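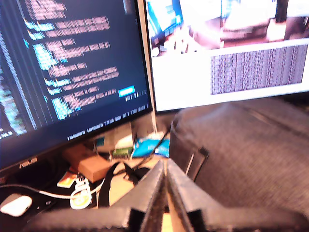
사진 제공: Iida Vainio (문의 접수자 첨부)

문의 번호 355
접수일: 2020년 1월 20일
제품: Jorance 백팩 Pralturness, 회색
구입처: Gristerano 온라인몰
분류: 지퍼 / 안감
상태: 진행 중

접수 내용
지퍼가 자꾸 걸려요. 메인칸. 오른쪽으로 돌아 내려가는 모서리에서 꼭 멈춤. 힘 주면 넘어가긴 하는데 그때마다 검은 안감이 같이 물려요. 산 건 작년 5월이고 매일 씀. 노트북, 충전기, 도시락 정도. 떨어뜨린 적 없고 세탁기에도 안 넣었어요. 책상 위가 지금 모니터며 상자며 정신없어서 정리하다가 가방 꺼낸 김에 문의 넣습니다. 교환이 되는지 수리가 되는지 알려주세요. 다음 주에 출장이라 좀 급해요.

1차 답변 (고객지원)
안녕하세요, 접수 감사합니다. 먼저 확인 부탁드려요.
- 닫을 때만 걸리는지, 열 때도 걸리는지
- 가방이 비어 있을 때도 같은지
- 이빨이 빠지거나 벌어진 데가 있는지
- 구입 영수증이나 주문번호

고객 회신
닫을 때가 심함. 열 때는 가끔. 비우고 해봐도 똑같아요. 꽉 차서 그런 줄 알았는데 아닌듯. 이빨은 멀쩡해 보여요, 빠진 거 없음. 영수증은 메일함 뒤지는 중이에요. 참고로 책상에 올려놓고 닫으면 위쪽이 아래쪽 위로 살짝 덮이는데, 그 검은 테두리 있는 쪽에서 손에 걸리는 느낌이 나요. 원래 이렇게 덮이는 구조인가요??

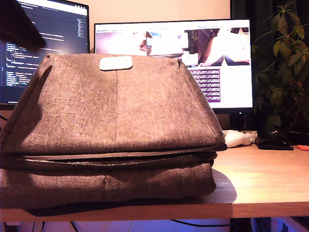 조치 1: 비우고 눕혀서 다시 닫기
내용물 전부 꺼내고 등판이 바닥으로 가게 눕혀 주세요. 덮이는 구조는 정상입니다. 안감을 안쪽으로 쓸어 넣고 한 손으로 덮개를 받친 채 천천히 당기기. 3번 반복. 모서리에서 속도 줄이시고요, 걸리면 억지로 당기지 말고 뒤로 조금 뺐다가 다시.

결과 (고객): 첫 번째 걸림, 두 번째 걸림, 세 번째는 그냥 넘어감. 근데 저녁에 짐 넣고 하니까 또 걸렸어요. 노트북 칸 위쪽 안감이 좀 남아도는 것 같기도 하고. 손으로 잡아보면 접혀요.

조치 2: 안감 여유분 확인
끝까지 열어서 덮개를 뒤로 젖혀 주세요. 안쪽 칸막이 위로 안감이 올라와 있으면 손바닥으로 눌러 내리고, 지퍼 선 옆으로 접힌 주름을 펴 주세요. 스트랩 끝도 지퍼 길에 없는지 봐 주시고요. 열어 둔 채로 한 번, 닫고 한 번 사진 부탁드립니다. 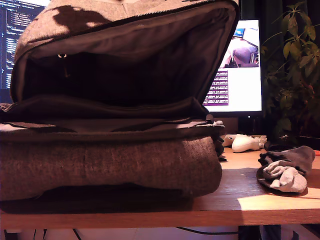 주름 편 다음에는 한결 낫다고 하심. 완전히 해결은 아님. 제조처 쪽 Honkanen에 같은 증상 들어온 거 있는지 물어봐 둠. 안감 재단이 넉넉하게 들어간 물량이 있을 수 있다는 답, 확정은 아니라고. 용량 21리터쯤 되는 모델이라 칸막이 쪽으로 짐이 몰리면 안감이 밀려 나온다는 얘기도 있었음. 고객께는 무거운 걸 등판 쪽에 넣어 보시라고 안내함.

고객 회신
등판 쪽으로 넣으니까 덜 물려요. 그래도 하루에 한 번은 꼭. 슬라이더에 뭐 바르라는 글도 봤는데 발라도 되나요? 양초나 비누 같은거.

조치 3: 윤활
기름 종류는 쓰지 마세요. 펠트 느낌 나는 원단이라 번지면 안 빠집니다. 마른 칫솔로 이빨 먼저 털고 투명 양초를 가볍게 문지른 뒤 2번 정도 왕복. 남은 가루는 마른 천으로.

결과 (고객): 훨씬 부드러움! 모서리도 넘어감. 다만 안감 실밥이 하나 나와 있는데 이게 물리는 거였나 싶어요. 잘라도 되죠?
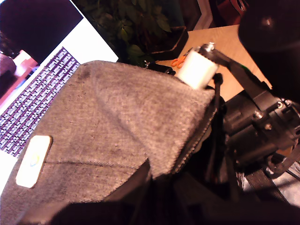
실밥은 당기지 말고 두세요. 안감 박음질이 같이 풀리면 무상 수리 판단이 애매해집니다. 책상에 주황색 손잡이 가위가 나와 있던데 아직 안 자르셨으면 그대로 두시고, 실밥 자리를 가까이서 찍어 보내 주세요. 덮개에 붙은 크림색 라벨은 로고가 흐려서 사진으로는 못 읽었습니다. 모델 확인은 안쪽 세탁 라벨 번호로 할게요. 덮개 군데군데 거뭇한 자국도 있으신데 젖은 천으로 세게 문지르면 보풀 납니다, 마른 솔로만요.

고객 회신
안 잘랐어요 다행. 라벨 번호랑 주문번호 같이 보냅니다. 출장은 다른 가방 들고 가기로 했으니 수리로 진행해 주세요. 택배는 어디로 보내면 돼죠?

내부 메모
주문번호 Gristerano 쪽 확인 완료. 수리 접수로 전환, 항목은 안감 재봉 + 슬라이더 점검. 회수 송장 발급해서 메일로 보냄. 가방 안 비우고 보내는 분 많으니 앞주머니까지 비워 달라고 한 줄 추가함. 입고되면 상태 변경할 것.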